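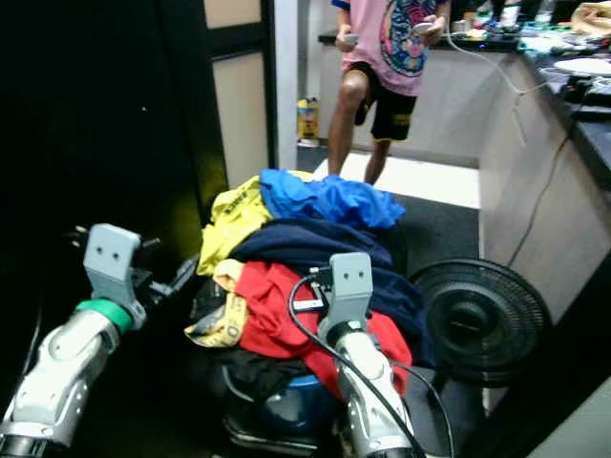 Both arms at the clothes pile, with the hand controllers in use behind.

Tomedbridge opens orders for Drastau two-arm laundry kit

Wed 4 March
By Carleen Doolan, Tomedbridge press desk

14 shares | 3 comments

Drullard - Tomedbridge has today opened orders for Drastau, a two-arm kit for household laundry. Sorting, picking up, loading. Works with an ordinary top loader, no changes to the machine needed.

The kit is two arms, gripper mounts, a camera on each wrist and one at head height, plus a pair of hand controllers. Somebody drives the arms with the controllers first, the kit records what they did, and the training software takes it from there. Arms and mounts can be bought seperately. Mounts come in grey or light blue, same fitting.

Clothes are the hard bit. A shirt never lies the same way twice, and a heap of them is worse. "We started with boxes and cups like everyone else and got bored of how well it went," said Hugo Royer, who leads the Drastau work at Tomedbridge. "Then we tipped out a bag of washing. Back to the beginning, really."

Trials have been running since October. Nearly 1000 recorded runs so far, all in lived-in rooms with normal clutter left where it was. Fans, cables, counters full of stuff. The company says buyers will get the full set of runs with the kit, failed ones included.
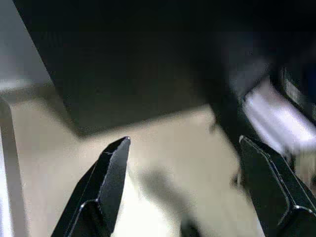 Wrist camera view, fingers open over a cream tabletop.

New for this version is the finger shape. Tapered, with a narrow tip, meant to get under a hem or a collar and close on a single layer. The older fingers were blunt and tended to grab three things at once. Wrist cameras now come as standard, they were an extra on the first batch.

Loading is still the slowest step and Tomedbridge is not claiming otherwise. Lid up, garment over the opening, let go. Sleeves and hems catch on the rim. 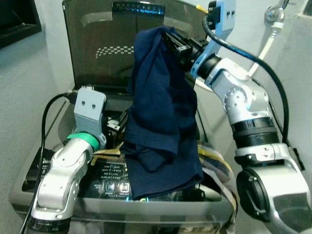
Jeans and anything with long straps are on the list for the next software update. Folding is not part of this release. Nor is pressing the buttons on the washer, so somebody still has to pick the programme.

Hire is through Thambiah, at 300 pounds a week, with a minimum of 6 weeks. Price includes delivery, set up and 2 days of training on the controllers. Purchase price on request. Spare fingers are sold in pairs.

Demonstrations can be booked at the Drullard workshop, weekday afternoons only. Bring your own washing if you like, clean please.

Press contact: Carleen Doolan, Tomedbridge, Drullard. Pictures avaliable on request.

3 comments

pegbasket: How does it do with duvet covers? Asking because everything ends up inside mine.

TomR: 300 a week to load a washer, blimey. Can see it for a research lab, less so for my mum.

kettleside: Do the older mounts fit the new fingers? Release doesn't say. We have a first batch kit and would rather not buy the lot again.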